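Filed under: Help > Teaching by Hand

Munora Teaching Kit - Your Questions

Do I need to know how to code?
Not at all! You hold the arm, move it through the job, and the software saves what you did. If you can pour a bowl of cereal you can teach your first task.

By hand or by remote?
Both work, and we love both. Moving the arm by hand is great for big, slow motions. The remote is better for close work, because your own hands stay out of the wrist camera's view.
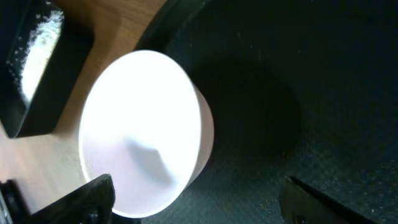 Toldale, January

What should I watch for when I'm closing in on something white?
Glare! Under a bright light, the face of a white cup or tub can wash out to almost nothing, so look for the rim and the shadow beside it. A dark, grainy surface helps a lot. Check the gap on each side too - if one finger is much nearer than the other, back up and center before you close.

How many demos does one task need?
Jeptoo Mabula taught her first pick-up with 46, and around that many is a fine place to start. Mix up where the object sits.

Can two people teach the same task?
Yes, please do! Kheri Wanyama and Jeptoo trade off all the time, and their styles are very different (he's fast, she isn't).

I messed up a run. Delete it?
If you dropped something and recovered, keep it. If you bumped the table, toss it.

We use cookies to remember your settings. OK / Manage cookies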